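Bottle deposit at Tullumside depot, anyone else getting shorted?

posted in Local / Shopping and Errands
5 replies

gravelpit_kid
Took a load of empties to the Tullumside depot April 8, 2026. Slip said 589. I counted at home, twice, and had nearly 1,000. Guy at the window said the rest were "non program" glass. Same brown bottles I always bring. Whats the rule now?

mossyporch
Did you sort them? They changed it in April. Brown glass goes in its own crate, caps off, no chipped necks. If it's mixed they only pay for what they can sort fast and the rest goes to plain recycling.

gravelpit_kid
Caps were off. Some mixed in with clear, yeah. But that's not 400 bottles worth.

Holine_rd_resident
Mixed is mixed. Sign's been up by the door for weeks. I don't love it either but people dump sticky garbage in there and the line goes out to the road.
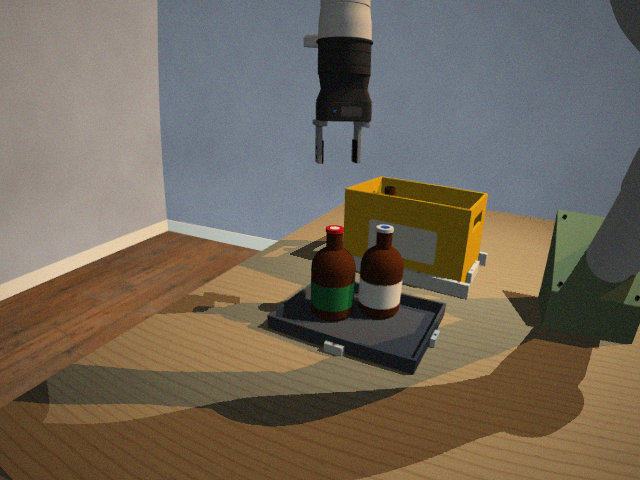 Anyway I keep two crates in the garage now, one brown one clear, and never had a short slip since. Takes no time. Rinse, drain upside down, done.

tincan_opera
Hard disagree. If they refuse bottles you should get them BACK. You paid the deposit on every one. Ask for the refused ones before you leave the window, they have to hand them over if you ask. Did that last time and took them to the Bresisance store instead, full refund, no questions.

mossyporch
Bresisance has a limit per visit tho. And the machine is down half the time.

tincan_opera
So go twice. Still better than giving them away

Holine_rd_resident
"They have to" says who? I asked once and was told anything over the counter is theirs.

gravelpit_kid
ok so nobody knows. I'll call the depot and ask about getting refused ones back. Still have the slip.

mossyporch
Call before lunch, they dont pick up after. And post what they say, I've got a pile waiting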